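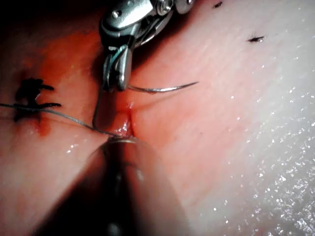 About Itura

Itura is a small school of suturing in Borside. We teach people to close wounds with needle and thread, and we have been doing it long enough to have strong opinions about knots. Our students are junior doctors, vets and veterinary nurses, dental trainees, midwives, and now and then a surgeon of many years' standing who wants to look again at a habit picked up in a hurry.

We love this subject. It's a small one, when you think about it (a curved needle, a length of thread, two edges that need to meet) and yet there is so much in it that we still find ourselves talking about it over lunch, with a bread roll standing in for the patient.

How we started

The school was set up by Hrvoje Babić, who had spent most of his working life in general surgery and a good part of that teaching the people next to him. He noticed that his trainees knew the names of all the stitches and had read all about wound healing, but had rarely been given a quiet afternoon just to sew. They learned at the end of a long list, with somebody waiting for the table. So one February he borrowed the back room of the Halilović building, put out two benches, and invited anyone from the hospital who fancied an evening of practice. People came straight from work and stayed until they were asked to leave!

We have the whole ground floor of the Halilović building now, and the old back room is where we keep the thread. A second, smaller teaching room opened in Zorkport for those on the coast who found the journey too much after a shift. The same tutors teach in both places and the courses are the same.

What we teach

Everything begins with the needle. Most people who come to us hold it too near the tip or too near the thread, and then wonder why it bends or turns in the jaws of the holder. A curved needle wants to travel in a curve, so we spend the whole first session on getting it to do that: going in square to the surface, following the arc round, coming out where you meant it to. No knots at all on the first evening. Some students are a bit put out by this, and most of them have forgiven us by the second.

Then come the simple interrupted stitches, each tied and cut before the next one goes in. They're the bread and butter of closing a wound, and we think they deserve much more attention than they get. How far from the edge should the needle enter? Is the depth the same on both sides? Are the edges meeting gently, or are you hauling them together so that the tissue bunches up? We ask our students to stop after each one and look. A good stitch brings the edges together and leaves them alone.

After that we move on to mattress stitches, running stitches and the buried kind that sit under the surface, and to the business of choosing a thread in the first place. Braided or single strand, one that dissolves or one that has to come out, thick or fine — we keep plenty of all of them and let people feel the difference for themselves. You can read that a single-strand thread has more memory than a braided one, but it means a great deal more once you've had one spring open under your fingers.

A word about knots

Knots get an evening to themselves, and it's the evening our tutors squabble over. We teach tying by hand and tying with instruments, with the right hand and with the left. We are fussy about laying each throw flat and in the proper direction, and about keeping enough tension on the thread while you set the next one. Too little and the knot slackens. Too much and you strangle the very tissue you were hoping would heal.

We're fussy about the ends too. Cut them too short and the knot may work loose; leave them too long and they get caught up in the next stitch. How long is right depends on the thread and on where it's going, and we'll happily talk about that for as long as you let us.

There is a practice board by the kettle with a loop of cord on it, for anybody waiting for their tea to brew.

Practice material

Beginners start on soft synthetic pads, which are forgiving and can be used over and over. From the second session we bring in animal tissue from a butcher in Borside, as there's no substitute for the way real tissue gives, folds and slips. If you would rather not handle it, for any reason at all, tell us when you book and we'll put together a full set of synthetic pads for you. Plenty of people ask and there's no fuss about it.

Needles and thread are provided. You're welcome to bring your own holder and forceps if you have a pair you're fond of, and our tutors will be delighted to see them (we do rather like looking at other people's instruments). Used needles are counted out and counted back in at every session, and that rule applies to the tutors as well.

Classes

We take 10 students in a class, with 2 tutors. It means somebody can sit beside you while you work and see what your wrist is doing, and it leaves enough elbow room on the benches. The foundation course runs to 20 hours, spread over evenings, and there's a shorter refresher for people coming back after parental leave or a spell away from clinical work. We're very fond of the refresher groups. They tend to arrive convinced they've forgotten everything, and then their hands remember.

Last year 198 people finished the foundation course with us. Each of them went home with a pad they'd closed themselves, and a fair number have sent us photographs of it on the mantelpiece.

There is no exam. You get a certificate of attendance and a written page from your tutor with what you're doing well and what to work on next. It is meant to be useful, so it'll be specific: if your left-hand side is always shallower than your right, the page will say so.

Practice evenings

Anyone who has done a course can come back to a practice evening, which runs from 6.30 pm in Borside. Bring something to work on or just turn up and we'll find you a pad. Vets sit next to dentists, people swap tricks, and we've lost count of the things we tutors have picked up from somebody who'd only dropped in to use the good lamps. Tea is free and the biscuits go quickly.

Visiting us

The Halilović building is the brick one beside the canal bridge, and our door is at the side, down the ramp. The teaching rooms are all on the level. The benches can be raised and lowered, so let us know if you'd like to work standing or need a particular height, and if you're left-handed please say so on the booking form. We have left-handed instruments and a left-handed tutor, and both are better reserved ahead.

If you'd like to see what we do before signing up, ring the office and come along to the first half-hour of a class. You'll be given a seat at the bench and very probably a needle holder too.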